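Come argue with me about whether robots can do chores yet (paid, 25 spots)

Call for participants – household and shop-floor task raters, starting in August

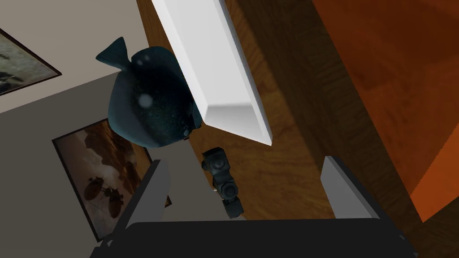
What I'm looking for

Hi, I'm Sebastian Matei, and I run a small project called Givton. I need 25 people who do ordinary work with their hands to sit down with me and go through a pile of chores that machines are being asked to do, most of them in simulation. You tell me how hard each one really is, what a good job looks like, and where you'd expect it to go wrong.

I've been at this long enough that my own judgment is shot. I look at a tray on a wooden table with a couple of small objects near it and I think, well, that's easy, go around the tray. Then I watch somebody who clears tables for a living think about the same setup and they spot four problems before I've finished my coffee. Which side do you come in from? Do you shift the tray first or leave it alone? If something is fish-shaped and rounded all over, where do you even take hold of it? I want those people in the room!

So, can machines do household chores yet? My short answer is some of them, on a good day, if the table hasn't changed much since the last time. My longer answer is the reason this project exists. We have 117 tasks on our list right now. Some come from homes (putting things in a tray, wiping down a counter, pairing socks, emptying a dish rack) and some come from shop floors (restocking a shelf, sorting returns, packing a mixed box). I can tell you how often our software finishes a task in a simulated kitchen. I can't tell you whether you'd be happy to come home to the result, and I'm tired of guessing.

Who should apply

You'd be great for this if you've spent real time doing one of these kinds of work: cleaning, kitchen prep, stocking, packing, laundry, home care, or running a household with small kids in it. Yes, that last one counts, and I'd put it near the top. You don't need to know a thing about robots or computers. If you can use a mouse and you have opinions about how a dishwasher should be loaded, you're set.

I'd also love to hear from people who use only one hand, or who use a reacher or a grabber at home. Two stiff fingers and no sense of touch is pretty much what our gripper has to work with, and you'll know tricks for that which none of us have thought of.

You do need to be 18 or older and comfortable talking in English. If you get queasy looking at tilted or moving views on a screen, tell me when you write and I'll put you in the group that works from stills.

What you'd be doing

There are 2 sessions, each half a day, at our Brulau workshop. It's up one flight of stairs and there is an elevator, but it's slow and it complains.

In the first session you'll look at tasks on a screen and rate them. Every task gets a short written goal, something like "put the small items in the tray," and a starting view. You say out loud how you'd do it, then you give it a difficulty score. We record your voice (only your voice) and type it up afterward.

In the second session you'll do a batch of the same kind of jobs yourself, on a real table, first with your hands and then with a pair of long tongs. The tongs part is more fun than it sounds. It's also a little humbling – I needed 37 tries to stand a spice jar back up the first time I did it, and I've been insufferable about that jar ever since.

After the tongs we watch clips of the software trying, and you get to be as rude as you like. Last round, a woman who had worked in hotel laundries told us that folding was the part she worried about least. What she worried about was finding the one pillowcase tangled up inside a fitted sheet. We'd written that off as a detail. It's now its own group of tasks and our scores on it are terrible.

What you get

You're paid for both sessions at the same hourly rate, and you're paid for the first one even if you decide not to come back for the second. I'll send the exact rate with the sign-up form so there's no haggling. We cover bus fare or parking, and lunch comes from Bạch, the sandwich place downstairs. Vegetarian is no problem, just say so.

You'll also get the write-up before it goes out, with a chance to fix anything you said that we got wrong. Your name goes in the thanks if you want it there, and stays out if you don't.

Some things people asked last time

Am I training a machine to take my job? Fair question, and I'd rather you asked it before you came. Your ratings are used for choosing and scoring tasks. The voice recordings don't get fed into the software, and they're deleted once they're typed up. What happens to work like yours over the next while is a much bigger conversation, and we usually end up having it over lunch. Bring your view.

Will there be a robot there? There will, behind a rail, and you won't have to touch it. Most of what you'll see is on the screen.

Can I bring my kid? Not to the tongs session, sorry. For the first one, write to me and we'll figure it out.

Who pays for this? Trirwood, a company that makes shelving and work tables. They see the final write-up when everybody else does.

How to apply

Send me a few lines through the contact form on the Givton page. Put "chores" in the subject. Tell me what work you do or used to do, how long you did it, and one task you think a machine will still be bad at ten years from now. Please don't send a résumé, I won't read it! I answer everybody myself, mostly in the evenings after 8 p.m., so give me a few days.

If all 25 spots are gone by the time you write, I'll keep you on the list for the next round unless you tell me not to.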